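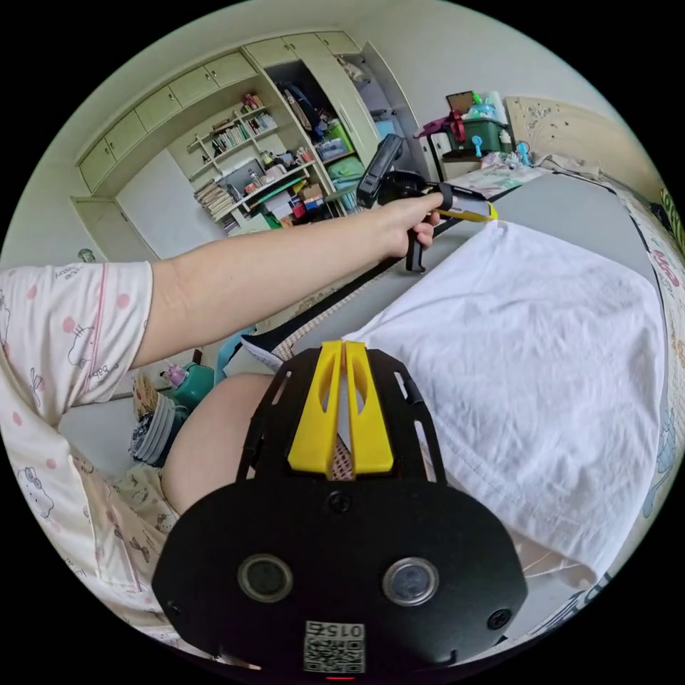
Percy Rengifo would rather the town fixed the bus timetable before it spent anything on new shelters, and he told the transit board so at its meeting on Wednesday, March 20, 2024.

The board voted 4 to 1 that evening to keep the Route 2 bus running between Bedoya and the Vadosik rail station through the end of the year. Service had been due to stop in May, when the current contract with the operator, Prido, runs out.

Under the new terms, the bus will leave Bedoya every 40 minutes on weekdays instead of every half hour. Saturday service stays as it is. The last trip back from the station moves up by 20 minutes, which means riders coming off the late train will miss it.

That change drew most of the complaints. Rengifo said he has missed the connection twice this winter under the old timetable and expects to miss it more often under the new one. Tove Hjaltested asked whether the driver could wait if the train was running behind. Board chair Lalit Malhotra said the contract allows a wait of five minutes and no longer.

The route carried 1,373 riders in February, according to the board's monthly report. Ridership dropped after the fare increase last fall and has been mostly flat through the winter.

Jasmina Kelmendi cast the vote against. She said the town should have asked for bids from other operators before agreeing to fewer trips at the same price.

The board put off a decision on the shelters, which would go in at the library and at the corner of Mill and Fourth. The library stop has had no bench since the old one was taken out for the sidewalk work.

Printed copies of the new timetable will be at the town office and on the buses by the end of April. Monthly passes already bought will be honored at the old price until they expire.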